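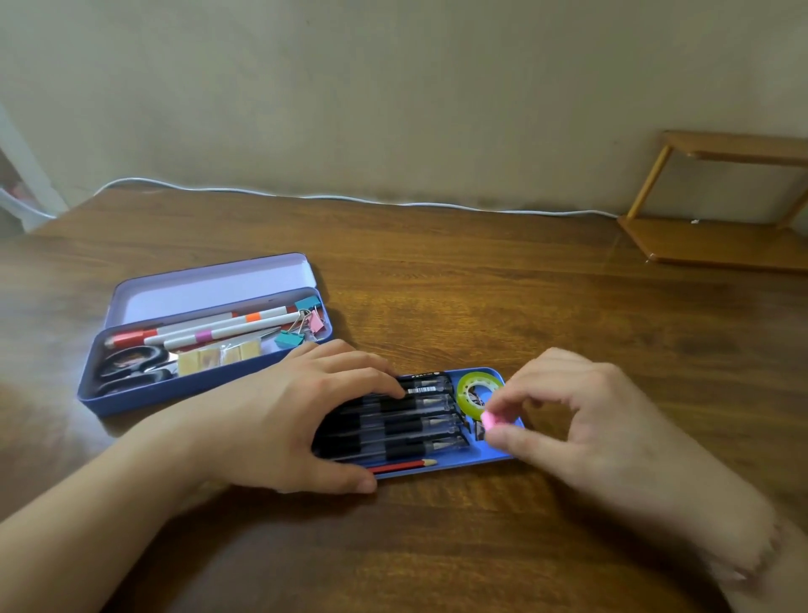
Desk Stationery and Pencil Tins: Frequently Asked Questions
Mendcombe Study Rooms, Resident Services

Who is responsible for the stationery at my desk?
Each resident looks after his or her own supplies. Shared items, such as the long-arm stapler, are signed out from Trudy Mudgway at the front office and must be returned by 7 p.m.

How many pencil tins may I keep?
There is no fixed limit on tins. All supplies must fit on the desk or shelf assigned to you when the room is cleaned in August.

What is the best way to sort a full tin?
Open the tin fully and place any loose lid flat on the desk. Take out pens and clips and group them by type before putting anything back. Small clips tend to gather in the corners and should be lifted out by hand - please do not tip the tin over. 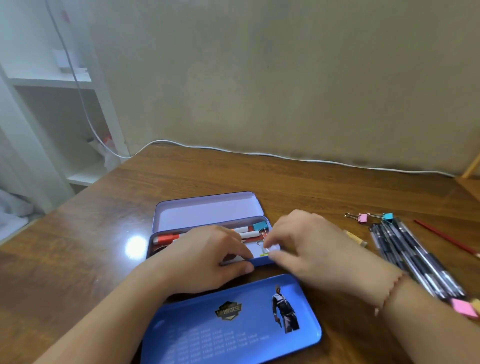

Binder clips and black gel pens set to the right of the open tin.

May scissors be stored with pens?
Yes, provided that they are closed and lie flat. Hold them by the closed blades when moving them or passing them to another person. Scissors too long for the tin should be kept in the desk drawer. 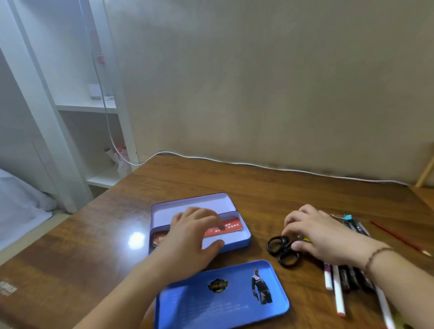

Cards, labels and sticky notes may share a tin with scissors, but should be placed so that the edges do not bend when the lid is closed.

Can I obtain replacement supplies?
Gel pens and binder clips are sold at the front office. Each order of paper is limited to 200 sheets.

What happens to items left behind?
They are held for 90 days and then passed to the Kastenau reading room. Enquiries should be addressed to Cameron Cartwright, Room 77.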